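Kunham Rugby Football Club
Minutes of the general meeting, 4 October 2018

Present: Hannelore Meinecke (chair), Corey Pirihi (head coach), Patricio Alcaraz (fixtures), Halima Danladi (membership and minutes). Apologies: Magnus Pringle.

The meeting opened with 8 members on the floor. Minutes of the last meeting were read and approved with one correction to the spelling of Brostau.

Coach's report. Corey said the first team has won four of its six matches. The scrum held up well at Skovura, but too many penalties were given away at the breakdown. He wants the back row to spend more of each practice on body position. Two players are out with shoulder injuries and will be checked again before the next home match.

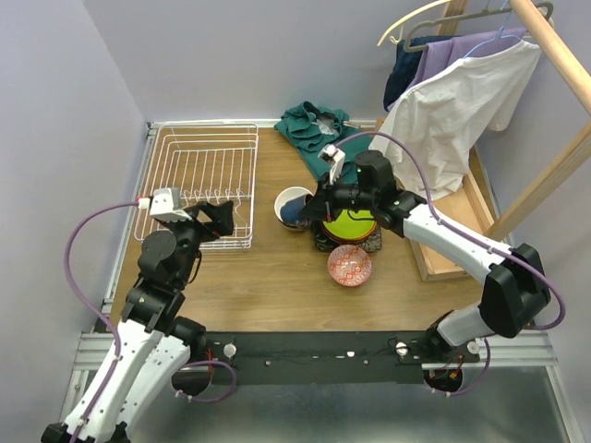

Fixtures. Patricio has confirmed the away match at Brostau. Kickoff is moved up an hour at their request. Skovura has asked to play the return match in March. Corey would like it later in the month so it does not follow the cup round. Patricio to reply.

Equipment. The tackle bags are splitting at the seams. Halima had a quote of $449 for replacements. Moved by Corey, seconded by Patricio, to accept. Carried.

Referees. Magnus sent a note asking for two more people to take the entry-level course. Names to him by email.

Other business. Hannelore asked that the second team get the main field for at least one home match before the winter break. Corey agreed, weather permitting. Parking on the school side was held over to the next meeting.

Meeting adjourned.
Minutes taken by Halima Danladi.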